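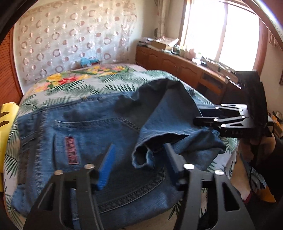
Lindedby plan to lower reservoir in spawning season draws objections from anglers and river groups

Sep 29, 2026

LINDEDBY - A proposal to draw down the Nimri reservoir during the winter so that engineers can inspect the foot of the dam has been criticised by angling clubs and a regional conservation group, which say the work would leave trout eggs exposed on the gravel beds upstream.

The operator, Zokex, has applied for a temporary change to its water licence. The change would allow it to lower the reservoir by up to two metres below the present winter minimum, starting in December, and to hold it there for 60 days. The existing licence does not permit any drawdown below that minimum between autumn and early spring.

The county environment office is handling the application and has opened it for written comment. It has not said when it will decide.

According to the application, the inspection concerns the concrete apron and the lower seals of the two sluice gates. Divers examined the apron last year but visibility was poor and the report was judged incomplete. Zokex says a dry inspection is the only method that will give a reliable measurement of wear in the joints. It also says that winter is the period of lowest inflow, when the level can be held steady without releasing large volumes into the channel below the dam.

The objection centres on the Trirard, the largest of the streams that feed the reservoir. Brown trout from the reservoir move into its lower course in autumn and spawn in the gravel at the inlet. The spawning area lies partly on the bed of the stream proper and partly on a shallow fan of gravel that is covered only when the reservoir is at or near its normal winter level.

A survey carried out for the county last winter recorded 118 redds, the shallow nests that trout cut in gravel, in the inlet area. The survey did not separate those on the fan from those in the stream bed. The Lindedby angling club, which has submitted a nine-page response, argues that most are on the fan and would be stranded. Zokex puts the share at around 30 per cent, based on a depth model prepared by its own consultant.

Both sides agree that eggs left out of the water in freezing conditions would not survive. Trout eggs can tolerate a short period without full cover if the gravel stays damp and the air temperature remains above zero, but the inlet faces north and is normally frozen at the margins from mid-winter.

The conservation group, in a separate response, does not oppose the inspection itself. It asks for it to be moved to late summer, after the young fish have left the gravel and before the adults begin to run. It also asks that the county repeat the redd survey with depth readings before any licence change is approved, whatever the season.

Zokex has rejected a summer date. In a written statement the company said that the reservoir supplies process water to two sites in the valley during the dry months and that a drawdown at that time would breach its supply contracts. It added that low water in summer carries its own risks for fish, including high temperatures and reduced oxygen in the remaining pool. The statement did not address the request for a new survey.

The company has offered three measures if the licence change is granted. The level would be lowered by no more than five centimetres a day. A temporary barrier of netting would be placed across the mouth of the Trirard before spawning begins, to keep adult fish off the fan and direct them to deeper gravel further up. A fish rescue crew would be on site while the pool is at its lowest.

The angling club says the barrier is the weakest part of the plan. Its response notes that the first fish normally enter the stream in early October and that the netting could not be in place before the county has ruled. Any fish that spawn before it is installed would be unprotected. The club also questions whether the netting would hold in a flood, as the inlet carries a good deal of leaf and branch debris in autumn.

There is also disagreement about the stretch below the dam. The present licence requires a continuous minimum release. Zokex says this would be maintained throughout, first through the gates and then through a bypass pipe while the gates are closed off. The conservation group says the pipe has not been used at full capacity for many years and wants it tested before the reservoir is lowered. A failure of the pipe with the gates shut would leave the channel dry for the first kilometre or so, down to the point where the next tributary joins.

Fine sediment is a further concern. Lowering the level exposes banks of silt along the eastern shore, and rain can wash this material into the pool and on through the outlet. The application includes turbidity limits, with readings to be taken every hour at a station below the dam. Work would stop if the limit were exceeded for more than four consecutive hours. The county's fisheries adviser has asked for that to be cut to two, and for the readings to be published as they are taken.

Otters use the eastern shore, and tracks have been reported near the inlet in most recent winters. The application states that no holt is known within the area affected. The conservation group accepts this but points out that the last search was limited to the shore north of the boat landing.

The dam is classed in the second-highest risk category, which means that the operator must be able to show that its lower structures are in sound condition. The safety authority has told the county that it regards the inspection as necessary, but it has not set a date by which it must be done. It described the known wear as moderate and said there was no immediate concern for properties downstream.

That leaves the county with some room on timing. Under the licensing rules it can approve the application as submitted, approve it with conditions, or return it to the operator for further information. A return would in practice rule out work this winter, as the contractor needs several weeks to bring in pumps and build an access track to the apron.

Previous drawdowns at Nimri offer limited guidance. The reservoir was lowered by a similar amount when the gates were last replaced, but that took place in spring and before regular redd surveys began. Catch returns kept by the angling club show a dip in the number of small trout three years later. The club regards this as evidence of a lost year class. Zokex says the figures are too few to support a conclusion, and that stocking practice changed in the same period.

Stocking has been raised as a form of compensation, with Zokex prepared to pay for hatchery fish over three seasons. The response from the club was negative. The Trirard trout have not been mixed with hatchery fish above the inlet, and the club wants this to remain the case. It has suggested that any money would be better spent on adding gravel higher up the stream, where a former log-floating channel was cleared of stones and never restored.

Written comments can be sent to the county environment office until the end of next week. The documents, including the depth model and the survey report, are available at the library in Lindedby and on the county website.

READER COMMENTS (4)

gravelbar
The figure for the fan depends entirely on what water level the model starts from. I read the annex and it uses the average over ten years. The last three winters have been well above that, so the fish have been spawning higher up the fan. The club is closer to the truth on this one.

Eastshore
I live below the dam and would like the seals looked at. Moderate wear is fine until it is something else. Put the netting in now and argue about the rest later.

tackle_and_tea
You can't put netting in now, there is no permission for it. That's the whole problem with applying in September for work in December.

P. from the valley
Does anyone know if the ice road to the island will be closed if this goes ahead? Nothing about it in the article. Dropping the level under existing ice is dangerous, it hangs at the edges and then goes.

We use cookies to measure traffic and remember your settings. Accept all | Only necessary

Contact the newsroom | Corrections | Copyright 2026, all rights reserved | Back to top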